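Visite chez Skultano, notes en vrac

Arrivée à 14 h, badge, café trop long. 3 000 m² sur 2 niveaux, on a tout fait au pas de course. King-fai Lai guidait, très bavard sur les revêtements, moins sur les prix.

D'abord l'atelier papiers peints. 189 motifs au catalogue, beaucoup de géométrique, des ronds, des ovales, du beige partout. Le beige revient, paraît-il. Côté plateaux, c'est le marbre foncé veiné qui part le mieux cette année.

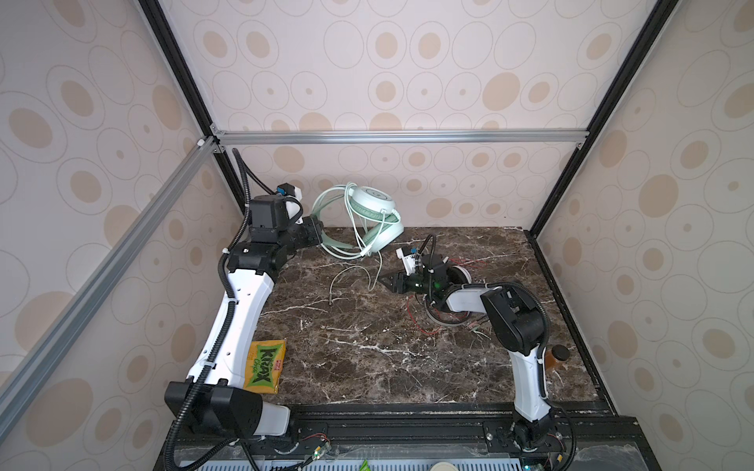
Ce que j'en retiens : marbre brun + veines claires + papier à ovales, sur le papier (ha) c'est chargé, en vrai ça passe. Très années 70. Un casque vert menthe là-dessus et j'achète. Lai préfère la gamme Utia, plus sobre. Pas d'accord mais bon.

Ensuite la réserve, 556 références d'échantillons, classées par teinte et non par matière, j'ai mis dix minutes a retrouver les gris. Demandé une chute du modèle Cludley, on me l'envoie en juillet.

Pas eu le temps de voir la découpe. A refaire, avec de meilleurs chaussures.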